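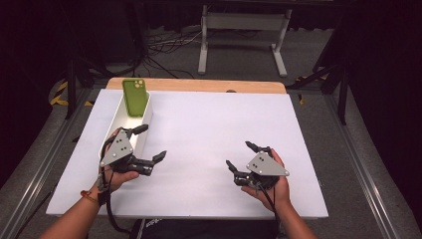 A pair of hand-held grippers at the work table in Jondbridge, with a phone standing in its tray.

Keeping the Hands True

The Remdale cell at the Jondbridge workshop occupies little floor space, and most of its daily care is carried out at a single table. Kartini Ismail, who has maintained the cell since March, begins each shift with the grippers. There are 2 in service at any time, built to the same design, and each is held from beneath by the operator while its jointed fingers do the handling.

The light gray plate on the back of each gripper receives particular attention. Its small dark dots must stay clean and unscratched, and the plate must sit square on its mount. Ismail wipes both plates with a dry cloth, checks the screws by hand and then bends every finger through its full travel. A joint that drags is opened, cleared of grit and closed again. A joint that drags a second time is replaced.

“People look at the fingertips first,” she says. “I look at the cable.”

The cables run down from the grippers beside the operator's arms, and a worn one can disturb a full day of work before the fault is traced. The workshop retires each cable after 58 shifts, whatever its condition. Spares are supplied by Saragih, a firm that also rebuilds worn finger links.

Setup continues with the table. A large white board is laid flat across the wood, and its matte surface is inspected for marks and dust. The tray and phone used in the handling task are placed toward the back, leaving the middle of the board open for the two grippers. A short trial follows – seven slow passes, with the operator stopping after each one to report any slack or stiffness.

The full routine takes almost an hour. Edden, which runs the workshop, has asked that the written procedure be shared with its second site before the next cell is installed there. Ismail is now revising the section on finger joints.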